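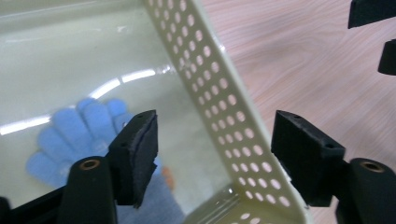
Gripper fingers at the rim of a perforated plastic basket, with a knit glove behind the plastic.

The Gedska handling code is a set of good practice rules for recording manual tasks with hand-held grippers. It was drawn up by Tradimeck, a maker of small automation equipment, and is used mainly by workshops that prepare training material for robot arms. The current text has 167 clauses. It is voluntary and carries no certificate.

The code covers the table, the objects and the person doing the work. Tables must be cleared of anything that is not part of the task. Soft items such as gloves and cloths are to be laid flat before a run starts, and containers must be checked for cracks and sharp edges. Foam finger pads are replaced when they harden or come loose.

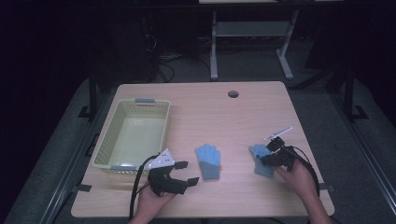 Cables are dealt with in a separate part. They should have enough slack for the full reach of both arms and should not cross the working area between the hands. Operators are told to stop when a cable catches, and to mark the run as interrupted. A run in which an object is touched by a bare hand is also marked, but it may be kept.

The Karimi supplement added 2 clauses on perforated containers, whose holes can snag loose fibres. It advises gripping such containers by a handle or a smooth part of the rim.

A trial at the Pranach workshop applied the code to 1,422 runs, of which 1,002 met every clause. Most of the others failed on labelling. Some users have called the record sheets too long, and a shorter form is being drafted.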